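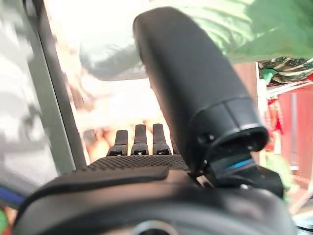 4.2 Tarefa de compras com a mão Parneo

Início | Artigos | Edições | Autores
Comentários (5) | Partilhas (8)

O kit Prukar, fornecido pela Skusinport, foi avaliado com legumes e um cesto de plástico azul.

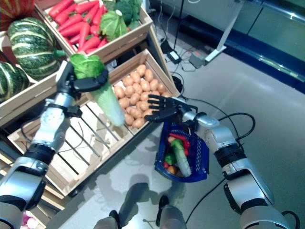 Que item exige mais da mão?
A couve-chinesa, pois as folhas cedem sob os dedos e o peso fica na base.

O conjunto de ensaio soma 1,243 preensões. O limite de força ficou em 800 na escala interna do controlador, valor proposto por Solheim. A preensão pelas folhas (Figura 5) foi analisada à parte.
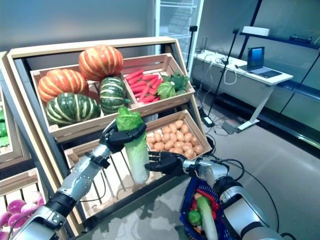

Figura 5. Mão esquerda a segurar a couve-chinesa; mão direita aberta, junto à base.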